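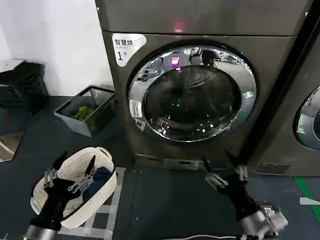
Figure 7.1 A front-loading washer with its round glass door, and a white laundry basket on the floor nearby.

Chapter 7
Washing at Home and Washing for Hire

If you grew up in a house with a washing machine, you probably learned to use it the way most of us did, by watching somebody older push a button and walk away. I certainly did, and it was years before it crossed my mind to wonder what went on behind that round door, or why my aunt always tugged the sleeves right side out before anything went in. This chapter is my chance to make up for lost time, and I hope you will enjoy it as much as I enjoyed putting it together!

We begin with the basket, because that is where a good wash begins. A navy shirt and a bright green towel may look perfectly friendly together, but they may not want the same water or the same drying time, and a little sorting on the floor saves a good deal of grief later on. From there we move to the drum. A front loader lifts the clothes and lets them fall, over and over, through a fairly small amount of water, and nearly everything else in the chapter (how full to load it, how much soap to use, how fast to spin) comes back to that lifting and falling. Please keep it in mind as you read.

In the second half we leave the house and visit the kind of shop where washing is done for other people.
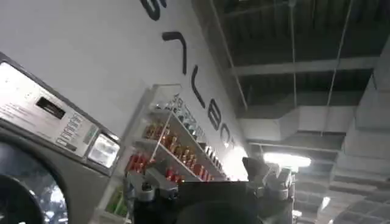

Commercial washers ask a bit more of the person standing in front of them, with more settings to choose from and, as a rule, a good long day of loads to get through. Jasmina Todorova, who ran the laundry at Skarkdale when I was a student there, made each of us read the whole control panel out loud before we were allowed to touch a single button. We giggled, of course, but I have never forgotten which one was the rinse. She was just as firm about bottles on shelves: read the label every time, even when you know the color by heart.

Before you start Section 7.1, look at the care tags on 20 pieces of clothing at home and copy the symbols into your notebook. Leave a blank space beside any you can't read yet. You will be filling those in as we go.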